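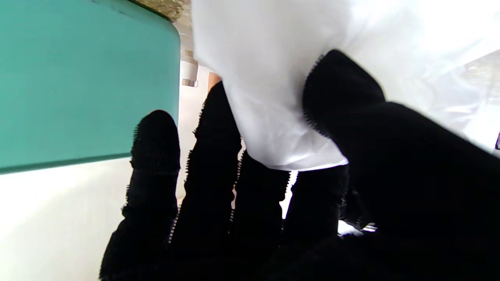

Figure 7. Thin white material, held up with the loose lower edge draped over the fingertips.

Section 4: Setting out the glove basket

I wrote this part for anyone opening up the Wolurden prep kitchen, but it should do just as well at home if you buy your disposable gloves loose (we do, from Skatonel, in big flat bags). They come out of the bag squashed together like wet leaves, and if you grab one in a hurry you'll bring four more with it and drop two. So we lay them out first and then fill the basket. It takes a few minutes and I've grown rather fond of doing it with a cup of tea nearby. Not too nearby, see the caution further down!

What you'll want

A clear stretch of worktop, wiped and properly dry
One open basket with smooth sides (ours at Wolurden is the Louro, 134 mm deep)
A bag of loose gloves
A dry cloth

4.1 Laying out

1. Wash and dry your hands. Really dry them, between the fingers too, or the gloves will cling to you and you'll be shaking your hand about like someone with sticky tape on it.
2. Stand the basket at the back of the worktop, roughly in the middle. I used to put it at the front and I knocked it on the floor more times than I'd like to say.
3. Take a small pinch of gloves from the bag and put them down in front of the basket and to either side of it.
4. Slide them apart with flat fingers. Don't pull on the fingertips, they're the thinnest bit.
5. Leave some space between one little group and the next. A bit of overlap is fine at this stage.

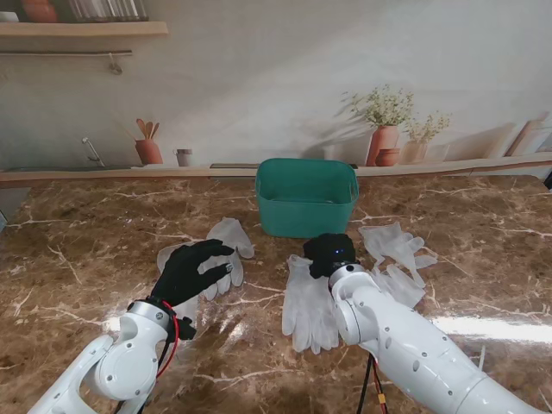 Figure 8. Gloves spread over the marble, with the teal basket towards the back.

Note: see-through gloves are surprisingly hard to spot on a shiny patterned top. Run your palm lightly over the surface before you decide you've finished. On a plain dark board it's much easier, and Henrique Rebelo swears by an old baking tray turned upside down.

Caution: keep the gloves well away from the hob and the kettle. They're very thin plastic and they shrivel if they touch anything hot.

4.2 Checking and filling

6. Pick up one glove by the cuff and let it hang. If the fingers have twisted round each other, give it a gentle shake.
7. Open the cuff with your thumb. If the two sides are stuck, rub them together between finger and thumb until they part. Please don't blow into it, I know it's tempting.
8. Look for splits at the base of the thumb, where we find most of ours. Anything torn goes in the bin straight away.
9. Lay the glove in the basket with the cuff towards you.
10. Carry on until the basket is about two thirds full, then stop. Packed tighter than that they grab hold of each other again and you're back where you began.

Note: I don't sort left from right. This kind fits either hand, so it makes no odds which way up they go in.

If you keep a stock sheet (the Prandier one has a column for it), write down how many bags you opened and leave it at that. We got through more than 2,368 gloves in April, and I wouldn't wish counting them singly on anybody. When the cupboard is down to 468 I put in an order, and that has seen us right so far.

4.3 Looking after the basket

Empty it completely on a Tuesday, or whichever day is quietest for you. Wash it in warm soapy water, rinse, and turn it upside down on a cloth. The corners hold on to water longer than you'd think, so go round them with the dry cloth before anything goes back in.
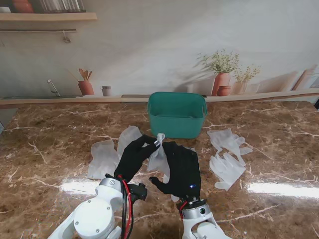
Can I put a glove back in the basket if I've only worn it for a minute?

Once a glove has been on a hand, it goes in the bin, even if it still looks clean. The basket is for unworn gloves only. If a worn one does get dropped in by mistake, throw away whatever it was touching and wash the basket as in 4.3 before you refill it.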